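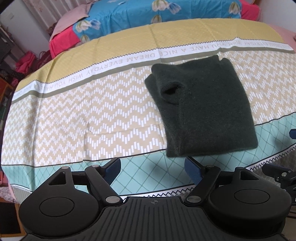 *Wool sweater on the bed, with the fingers of the gripper open.*

I want to defend a slow way of building a robot at home. In our shared workshop in Costdale there are now four people who try to make a machine for folding clothes, and three of them started with the motors. I started with my hands and a pair of grippers, and I am still there. My friends find this a little sad. I think that they spend their money too early.

My machine has the name Wondis. It has a frame, one arm, a controller and a box of parts which I have not opened since June. Until now it cost me 937 dollars, and I can say clearly which part of this sum was a mistake: the second controller, bought when the first one was working fine. The arm can lift 300 grams without complaint. A sweater in winter wool is often heavier than this, and I learned it from the kitchen scale after the arm was already paid.

A person who folds with fingers does not know what he is doing. I say this with respect for my mother, who folded for a family of seven. She could never explain where she puts the thumb. With a gripper in the hand the thumb is gone, and each decision must be made again. Where do I take the sleeve? How deep do I go into the wool before I close? If I take too little, I have only fuzz. If I take too much, I lift also the quilt.

On a bed it is harder than on a table, and I recommend the bed. The table at the workshop is flat and has a good lamp, so everything that is learned there is learned about a flat table with a good lamp. Clothes at home lie on other cloth, soft on soft, and with a pattern under them. 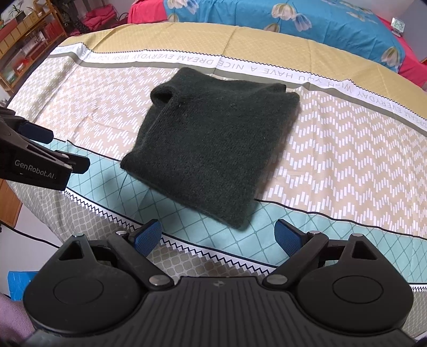

Zulema Maldonado does not agree with me, and she wrote it to our workshop list in few words: a hand inside a gripper is still a hand, it feels the weight and the slip, and the motor will feel nothing of this, so my practice teaches me a skill that the machine cannot receive.

I thought about this answer for a long time. She is right about the feeling. My wrist corrects small errors before I notice them, and Wondis has no such wrist. But her own machine, the Stilo, makes 38 movements for one shirt, and when I asked why there are so many, she could not say which ones are necessary. I believe that she would remove half of them after one evening of folding with two fingers.
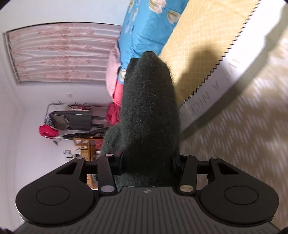
## What I would ask from the workshop

I ask for a small change in our habits. Before someone orders a motor, let this person fold the same sweater with a gripper for one week, at home, in the room where the clothes really are. Write down each failed grip. Mine were mostly at the cuff, and I would never have guessed it from a drawing.

I also ask that we stop to judge a project by how much of it moves. At our last open evening the visitors stood by the Stilo and passed my notebook without stopping. I understand them, a notebook is not a show. Still, I would lend it to anybody who is now choosing an arm.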